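I went to the Wiltance open day in May mostly for the free lunch, I'll admit, and came home wanting to write up Siledetti, the household robot simulator they were showing. Visitors each got 36 minutes at a station (mine ran over, and they were very sweet about it), driving a two-armed robot through a furnished room with a pair of hand controllers.

The rooms are lovely! Mine had a cabinet with drawers in orange, brown, purple and yellow, with a lamp and a red flower in a vase on top, and I spent far too long just looking around before I tried reaching for anything.

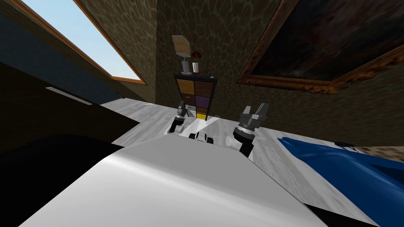
Price, at the next station, thought the colored drawers were the best thing in the whole program, much easier to aim for than the plain kitchen in Ameo, and wished the arms moved a little faster. I'd agree about the drawers. The speed suited me fine, but then I drive like my grandmother too.

My one real grumble is the view. It tips along with the robot, and when you get turned around near a wall it takes a while to work out which way is up. I found myself nose to nose with the big gold-framed painting, grippers open, with the carving on the frame looking very fine and no idea where my cabinet had gone. A "level me" button would fix that, and I wrote as much on the comment card. 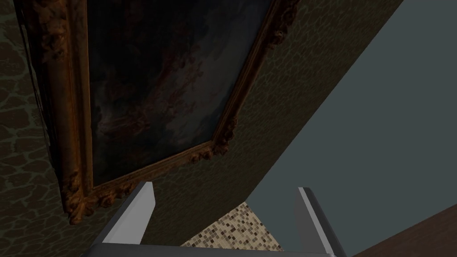
## Would I use it again?

Yes, gladly, for 10 minutes at a stretch. After that my neck starts to complain. I'd want a chair with arms, and I'd ask for the slow tutorial first, which I skipped and shouldn't have.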